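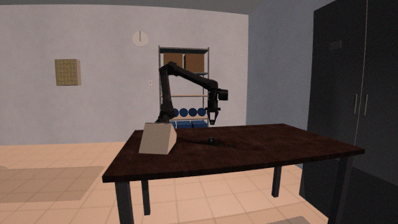

Penry 1145 Space Heater: Two Months in a Tiled Workroom

The Penry 1145 is an oil-filled radiator with a mechanical thermostat and two heat settings. I bought it from Jadum in January to replace a Mukent fan heater that had become too loud to run during calls. The workroom has a tiled floor over an unheated crawl space and loses heat quickly after dark.

Build
The steel fins are evenly welded and the paint has not discolored. The casters clip on without tools. They roll well on tile and poorly on a rug, where the rear pair tends to fold under. The power cord is short for the size of the unit, and the storage hooks are too shallow to hold it. 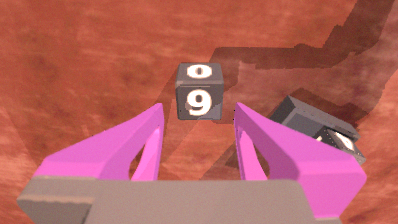 Heating
From a cold start, the high setting takes more than 10 minutes to make any difference at desk height. Once warm, the room stays even, with no cold band along the floor. The low setting maintains temperature on mild days but will not raise it. The thermostat dial is marked 1 to 6 with no degrees shown. I leave it just above 3.

Noise
The thermostat clicks when it cycles. The fins tick for a while during warm-up — noticeable in a quiet room, easy to ignore after that. There is no fan.
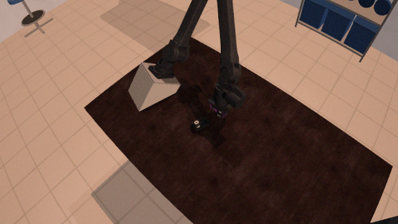 The tip-over switch cut power every time I tilted the unit, although it also trips if one caster sits on the edge of a rug. Moving it fully onto the tile fixed this.

Compared with the Flalholm 1724, which I used last winter, the Penry is slower to heat and steadier once it gets there. The Flalholm has a better dial and a longer cord.

Recommended for rooms in use all day. For short sessions, get a fan heater.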